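Accueil Collections Entraide Tickets Mon compte
Rechercher dans l'entraide... OK

Ticket 436 - Légendes décalées dans l'album Pollock après l'import
Ouvert par : Diễm Phan
Suivi par : Lachlan Pringle
Module : Wenska, import d'albums de famille
État : résolu

Bonjour à toute l'équipe ! Je viens de verser dans Wenska le premier album de la famille Pollock (Hernside, années 1920, une merveille) et les légendes ne tombent plus en face des bonnes photos. Jusqu'à la page 35 tout va bien, après tout glisse d'un cran.
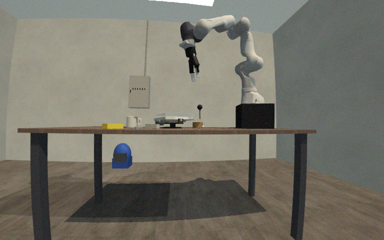
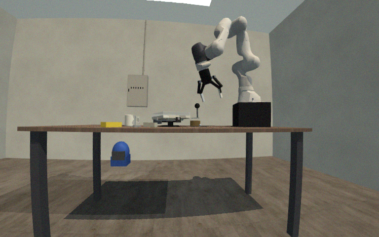
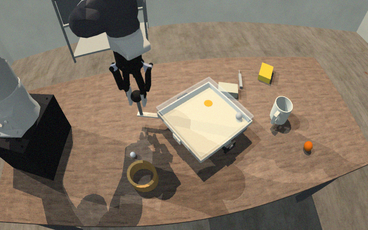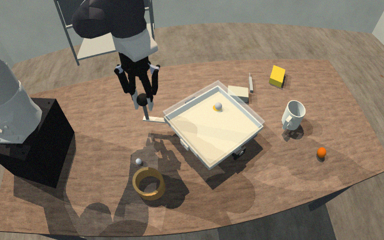 Comment savoir quelle légende va avec quelle photo quand l'import a tout décalé ?

Le plus sûr est de repartir du tableau d'inventaire, colonne « vue », et de le comparer au nom du fichier numérisé. Si les deux numéros coïncident sur la première page et plus à la page 35, il y a une ligne en trop ou en moins quelque part entre les deux. Ne corrigez surtout pas les légendes une à une dans Wenska avant d'avoir trouvé cette ligne.

Journal du ticket

9 h 10 - Diễm Phan
Merci Lachlan pour la réponse rapide ! J'ai comparé : les numéros coïncident jusqu'à la vue 35, et à la suivante le tableau dit « Tante Agnes devant la serre » alors que le fichier montre trois garçons en barque. La serre arrive une photo plus loin. Donc une légende manque, ou une photo est de trop.

9 h 40 - Lachlan Pringle
Superbe, vous avez déjà fait la moitié du travail. Est-ce que la page 35 porte un feuillet volant, une carte postale glissée, une coupure de presse ? Wenska crée une vue pour chaque fichier, même si l'inventaire n'en parle pas.

10 h 05 - Diễm Phan
Mais oui ! Il y a un portrait glissé derrière la photo du perron, tenu par un coin de papier gommé. Je l'avais numérisé recto et verso, tellement j'étais contente de le trouver, et je n'ai rien mis dans le tableau pour le verso. Au dos, au crayon : « Stekton, juin ». Pas d'année, hélas.

10 h 20 - Lachlan Pringle
Voilà la cause. Marche à suivre :
1. Exporter l'inventaire actuel et le garder sous un autre nom.
2. Ajouter une ligne après la vue 35, avec « verso » dans la colonne type et la transcription du crayon dans la colonne légende.
3. Renuméroter la suite.
4. Relancer l'import en cochant « remplacer les légendes, conserver les images ».
Les personnes déjà identifiées restent attachées aux images, vous ne perdrez rien de ce côté.

11 h 15 - Diễm Phan
Import relancé, il est arrivé à 100 %. Les garçons en barque ont retrouvé leur légende (« Murdo et les cousins »), la serre aussi. Par contre les accents sont partis : « été » devient « Ã©tÃ© » partout.

11 h 25 - Lachlan Pringle
Le tableau a été lu dans le mauvais encodage. Réenregistrez-le en CSV UTF-8 et recommencez l'étape 4 seulement.

11 h 50 - Diễm Phan
Accents revenus ! J'en ai profité pour relire les légendes de la fin, que je n'avais jamais regardées d'aussi près - il y a un mariage entier, avec les noms de tous les invités de la table d'honneur. Quel bonheur. Olga Bustos, qui dépouille les registres paroissiaux, y a reconnu deux patronymes qu'elle cherchait.

14 h 30 - Sheena Morrison
Je me permets de passer par ici, même souci avec l'album Moncrieff. Chez moi c'était une page de garde numérisée deux fois. J'ai supprimé le doublon avant l'import et tout s'est remis en place.

14 h 45 - Lachlan Pringle
Merci Sheena, j'ajoute le cas des doublons à la fiche d'aide. Diễm, je passe le ticket en résolu. Pour le second album, pensez à donner aux versos le même numéro que le recto suivi de « v », Wenska les rangera ensemble.

3 commentaires suivent ce ticket Partager (35)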